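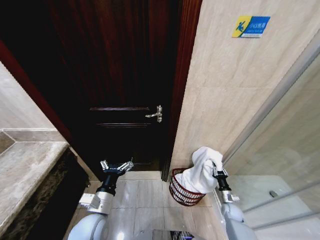
2 min read

Widstead house list - archive
From: Oranuch Sriwong
Date: 2023-01-28
Subject: Re: second floor bathroom, towels and the door

Hello all,

Neema wrote:

> I did the bathroom on Friday evening and again I don't know
> where the used towels must go. Last month it was a bag, now
> it is the basket by the door. Also the door does not want to
> stay closed and guests complained about it. Can somebody
> decide, please? And do we keep the slippery floor sign, or
> do we buy one in English?
>
> Neema Odera

Thank you, Neema, for writing this down. I will answer in the same order.

Towels. The dark red wire basket is for waste, so I would prefer that no towel goes in it or over it, also not for five minutes. A white towel on the rim looks to the guest like it was thrown away, and the wire can pull the threads. Vasco found two towels with pulled threads when he folded the laundry, and I think this is how it happened. Please carry used towels directly to the hamper in the corridor. If your hands are full, put them on the counter first, at the end near the door, and take them when you go out.

I looked at the linen book yesterday. We should have 173 white towels and the last delivery from Brendesmont brought 18 more, which I have not yet written in. Teodoro, if you already wrote them, please tell me so they are not in the book twice.

Basket. It stays against the tiled wall, to the right when you look toward the door. Some of you put it under the counter, but then guests do not find it and they leave their tissues next to the sink. For washing the basket, a soft brush and dish soap is enough. Please do not use the strong spray, the red color will suffer from it.

Door. Ya-wen Ng had a look in July and she said the latch plate sits a little too low. I asked for a price for the whole repair and it was 1,134, with new handle, which I find too much. The handle we have is good. I will ask again only for the latch. Until then, please pull the door by the lever until you hear the click, and check one time more before you leave.

Sign. We keep it. It is Chinese, 小心地滑, but the picture of the falling person is clear for everybody, and there is also a line in English under it, although very small. It is mounted high enough that nobody's sleeve touches it. Please wipe it with a damp cloth only.

One small thing about the floor. The tiles near the door show every streak, so start there with a clean mop and not at the end when the water is gray.

If I forgot something, write to the list and not only to me - I am away until Tuesday and Vasco can answer too.

Kind regards,
Oranuch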